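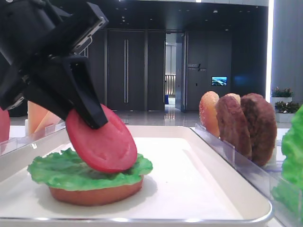 2 min read

Dropped slices on the Fitari burger cell: FAQ

What is the fault?
The gripper lets go of the tomato slice early, before it reaches the lettuce. The log shows code 163, "grip width out of range". Bun and patty picks are not affected.

Which cells have it?
Fitari cells running controller release 6. The Prallirgate site reported it first, in March, and Kandedton shortly after.

What causes it?
The width check was tuned on patties. When a slice is tilted for placing, the fingers close slightly further, the controller reads this as a missed pick and opens them.

Is it a safety matter?
The drop itself is not. Reaching in to recover a slice is. Code 163 pauses the arm but does not remove drive power, and it restarts after the pause. Press the stop button first.

Can I raise the grip force?
No. Prallirgate tried this and logged more than 213 faults in one shift.

Is there a workaround?
Set the tilt speed to 160 and turn off automatic retry for tomato only. Leave it on for the bun.

When will it be fixed?
Nørgaard is testing a separate width table for each ingredient. Send logs to Menaka Matubbar, with the release number in the subject line.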